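Subject: Re: [cleltow-players] Tickets and seating for the spring musical

Hi all,

Catching up on the thread after a few days away. I'll take the seating question first and then the money.

The hall at Cleltow has fixed rows downstairs and a small balcony that we've only opened for the last couple of shows. For Urkari we want the balcony open every night. The band will be on the floor to the left of the stage, which costs us the first two rows on that side. Those seats are off the plan already, so please don't promise them to anyone, even if the old chart on the website still shows them.

The old chart should be gone by the weekend. If you have a printed copy, recycle it.

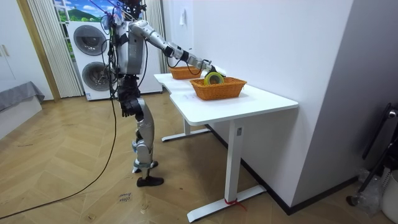 Nga Lâm wrote that the balcony is fine for hearing the songs but bad for the second act, when most of the action moves down to the front of the stage and anyone past the middle of the balcony is looking at the tops of heads. She would sell it at a lower price and say "partial view" on the ticket.

I agree with that and have changed the listing. Balcony seats now say "partial view" both on the booking page and on the ticket itself. The price is $16. Downstairs stays at $30 for every row, because last year's split between front and back caused more trouble at the door than it was worth.

On group bookings, the message I'm answering is this one:

> Can the school in Anurham have a block of seats for the matinee?
> They did this for the last show and paid on the day. They don't
> have final numbers yet and would like to hold the whole right side
> of the balcony until March.
>
> Also, will there be an intermission? The running time on the
> poster doesn't say, and they need to book the bus.

They can have the block, but I'd like it paid for in advance this time. Last time we held a lot of seats that stayed empty while people were being turned away in the lobby. If they can give us a number by the end of March, we'll release whatever they don't need and put it back on general sale. They should also know it's partial view, in case they would prefer fewer seats downstairs.

Yes, there is an intermission. Act one is the longer half. Lương has asked for the overture to be played with the house lights down, so the doors will close when it starts and latecomers will wait until the end of the first number. Please put that in anything you send out. The school should plan on the bus leaving a good half hour after the curtain call, as it takes a while to get everyone down the balcony stairs. 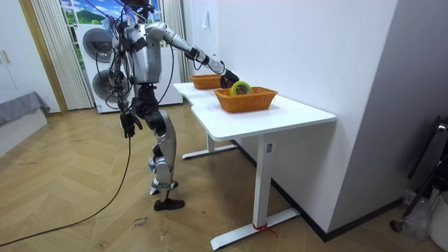
The other thing with the balcony is that the stairs are the only way up. Anyone who can't manage them has to be seated downstairs, and if they've bought a balcony ticket by mistake we move them at no charge. I've kept back the aisle seats in row F for this. They won't show as available online, so call or email me if you need one.

Program copy is due to me before the first full run-through. I still need bios from most of the chorus. Keep them short, and check the spelling of your own name, please. The song list is final except for the reprise in act two, which may be cut depending on how the scene change goes.

Comp tickets are two per cast member, opening night excluded. Band members get the same. Reply to me and not to the whole list with the night you want.

Thanks,
Box office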